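Student robot project passes its demonstration target, but how much has been learnt?

Thu 14 September

A student team at the Marwat robotics club says it has recorded 669 household demonstrations for its Tisano project, well past the 416 it promised its sponsor, Inov, before the summer. The club calls this a success. It may be, though the figure measures how often students moved things about with hand-held grippers and says very little about whether a robot can do the same.

Tisano is meant to end with a two-armed machine that can fetch and put away small items in an ordinary kitchen. For most of August the students did the job themselves, wearing a camera and holding a gripper in each hand while patterned cubes on the grippers kept track of every movement. The recordings are then used to train the software. It is a cheap way to work and it spares the club from booking time on a robot arm, of which it has one, shared with two other groups.

The trouble starts when the arm has to take its turn. At the club's open evening last week the organisers showed results from 59 trial runs with a mini fridge. The robot finished the whole task in 16 of them. Most of the failures came at the door, either because the gripper missed the edge or because it let go too early. The club's handout put the 16 in large type and left the 59 to a footnote.

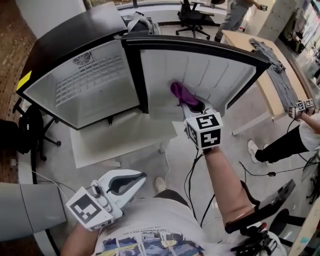
There is also the question of variety. All the fridge recordings were made in the same room with the same fridge, and the students admit they have not yet tried another model. A door hinged on the other side would be a fair test. So would a fridge standing under a worktop, as most small ones do.

Members who spoke at the open evening were more careful than their handout. They said soft items were harder than boxes and that a good number of the recordings would have to be thrown out, though they could not say how many.

The team has entered the Brustport student challenge, where the kitchen is supplied by the organisers and entrants do not see it beforehand. The club has asked Inov for a second year of money and expects an answer after the event.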